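Last updated 01/04/2019
2 min read

Interim pastor: contract term and pulpit supply

gsaber_clerk
Our session at Senonby has 11 months of interim funding approved. The presbytery template assumes 12, renewable. Does the term have to match the template, or only the review clause?

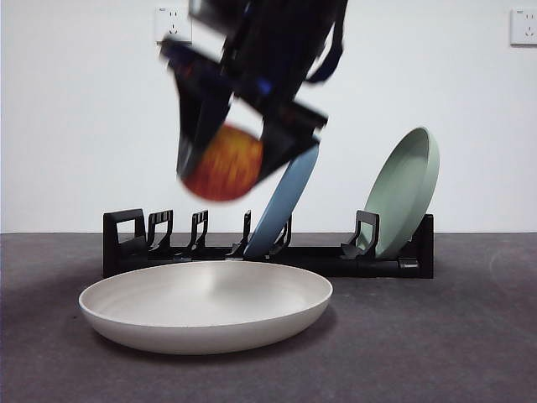

The draft also gives the interim 50 percent of moderator duties and leaves the rest to the clerk, who is me. I don't think that split is permitted.

Birhane8
It isn't. The moderator role can't be divided by percentage. Term length is flexible if the review date is stated.

c_azevedo
Disagree on the term. Ours at Starnberg came back twice for the same thing. Attach a budget note.
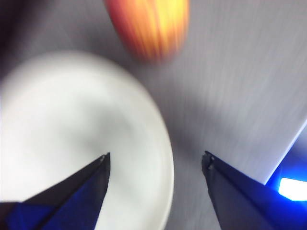 Pulpit supply should be a separate line in that note. We pay per service, plus mileage over 25 miles. Leave hospitality out of it. A round white plate on a gray tabletop is all the fellowship hour needs, and it doesn't belong in a pastoral contract.

Birhane8
A budget note is local practice. Check your own manual before adding pages.

gsaber_clerk
Manual says "supporting figures as requested." I'll send it without the note and redo the moderator clause. Vote is in June.

— Ghizlane Saber

8 comments | 2 shares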